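How to get a picking robot through its first months without making everyone's job worse

Flandcombe workshop notes, revised 2018-09-14

You have been told that a robot is coming to the stockroom and that it will free people up for more interesting work. Before you believe it, ask what the interesting work is. In our case no answer had been prepared, and the job that appeared was following the robot about and putting right what it had done. What follows is how we would set things up if we had to start again. It covers shelf-to-bin work with small parts, and I can't promise it holds for anything bigger.

Step 1. Write down what the job is now
Do this before the supplier's first visit. Get the people who pick to write it, in their own words, over a normal week. Ours had 40 lines on it. The supplier's version, prepared by Goltar, had 10, and the missing ones were things like spotting a part with a split in it, or knowing that a bin marked urgent has been marked urgent since January. Keep both lists. You'll want them when somebody claims the job has been automated.

Step 2. Ask what the demonstration counted
Goltar quoted us 3,263 successful picks. Ask what happened between them. Who refilled the shelves, who moved the bin, and was a pick still a success if someone had straightened the part first? We didn't ask until after we had signed, and the answers were vague.

Step 3. Fix the shelves first
Put like with like and leave space between parts. Take away tools and stray packaging. We did this a fortnight before the trial and hand picking got quicker straight away, which made the robot's later figures look rather less impressive. Measure again after tidying, or the machine will be given credit for your afternoon with a cloth and a box of labels.

Step 4. Decide who may stop it
Everyone on the floor, with no form to fill in afterwards. Melar, the planning software we use, wanted a reason code for every stop, and people soon learned to let small mistakes go by so as not to type one in. Turn that off if you can. If you can't, agree on a single code and tell management that's what you have done.

Step 5. Count the minding as work
Standing near a robot in case it drops something is tiring and very dull. Put it on the rota under its own name, keep the turns short and pay it at the picking rate at least. On our rota it was first written in as spare time. About 80 minutes of a shift went that way, and it came out of breaks and cleaning.

Step 6. Keep picking by hand
Leave one part of the stock out of the robot's round and swap it over every so often. People who only watch lose the knack, and new starters never get it. It also gives you something to compare against that doesn't come from the supplier.

Step 7. Hold the review on the floor
Don't do it from slides. Watch a few bins being filled from start to finish, with the people on that shift present and the Step 1 lists in hand. Tick only the lines you see done without help.

The yellow shelving, with bins, one set on a flat cardboard box and one on the floor, for the black inserts and other parts:

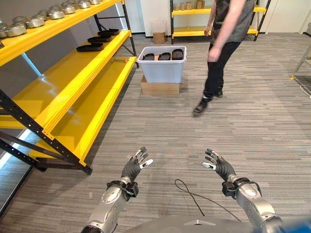
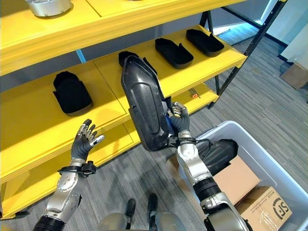
Malý wrote back after reading a draft of this and thought I was being unfair. At their site the minding got shorter by the month, and two of the older pickers were glad to be spared the bending, which my list doesn't mention anywhere. Fair point, and bending should go on the Step 1 sheet. Malý did add that the rota there still has no proper name for the person standing next to the robot, and that they had been meaning to raise it.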